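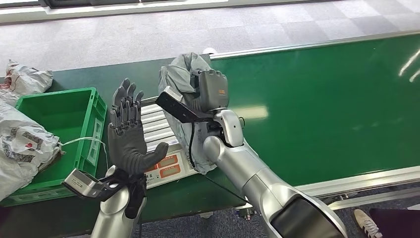

My first week at Verhoeven, Archana Singhal told me the scale was a liar and I should learn its moods. She'd been on the parcel belt longer than the carpet had, and she had a whole theory: set the bag down flat, breathe out, look away, look back. Then write the number. I thought she was pulling my leg (she was, a little) but I did it that way for years, and so did everybody I trained.

So you can imagine how I felt about the Wender.

That's what they called it, and it came in March with two silver arms and gray hands that had more fingers than I thought a machine would need. Keveo, the company that installed it, sent over a very sweet young guy who kept saying we'd be "working alongside." Alongside what, I asked him. He said the process. Okay!

It was slow at first. I mean painfully slow. It would pinch a mailer bag by the top and lift it up, and then there'd be this pause, like my uncle at a buffet. The plastic bags gave it fits. Boxes it loved, but nobody sends boxes anymore, they send socks in a gray sack. My job was to stand at the end of the belt and press the yellow button if anything went wrong, and to move my crates over when it asked, with a little chime. Twelve years of weighing and I'd been promoted to furniture mover.

The part I didn't expect was how quiet it got. When you weigh parcels next to a person you talk. I knew about Archana's knee, her son's driving test, the fight over her sister's wedding hall. Now she was across the building on returns, where they'd put her with a headset and a screen from Rivon, and I was by myself with the chime. I started telling the Wender things. Not big things! Just, you know, that one's heavy, watch it. That one's going to slip.

One afternoon the counter hit 3144 for the shift and the supervisor came down to shake my hand, and I honest to goodness looked over my shoulder to see who he was congratulating. My best day ever, by hand, with Archana feeding me, was 268 an hour and we had to lie down afterward. I told him that. He laughed and said well, now you don't have to lie down. My back did feel better, I'll give him that. I'd stopped sleeping with the heating pad. I just didn't know what to do with the rest of me.

Then one evening it stopped with a bag in its right hand. No chime, no light, and the left hand up in the air like it wanted to ask the teacher something. I had my thumb on the button and 22 minutes left on the clock, and I didn't press it. I walked all the way over to returns in my socks-and-sneakers hurry and got Archana.

She took off her headset and came and looked at it for a good long time.

"It's the scale," she said. "It doesn't believe the scale."

"So what do I do?"

"Did you tell it to breathe out?"

We stood there in front of that thing and breathed out, two grown women, and looked away at the wall. She asked about my mother. I asked about the knee. When we looked back it still hadn't moved, so she got herself a chair.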